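Fruit Box FAQ

How does the Hegyi box work?

I'm Mariann Bodnár, and I pack a mixed fruit box for people in Ploltside. You order by the 10th, I pack, you pick up!
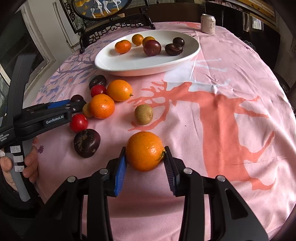
Can I choose what's in it?

Sort of! Tell me what you can't stand and I'll swap it out (kiwi haters, I hear you). Citrus is best in January, so that's when I go a bit wild with the oranges.

How should I store everything?

Mandarins are fine in a bowl for a few days, then move them to the fridge. Keep apples away from the rest or things ripen way too fast.

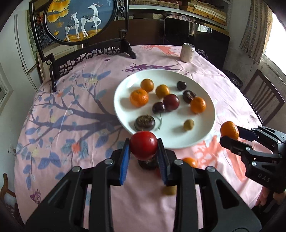
Oranges and reds on the pink cloth

Do you deliver?

Only if you're ordering for an office. Zsolt Vörös does the driving, so message him before you order and he'll tell you if you're on his route.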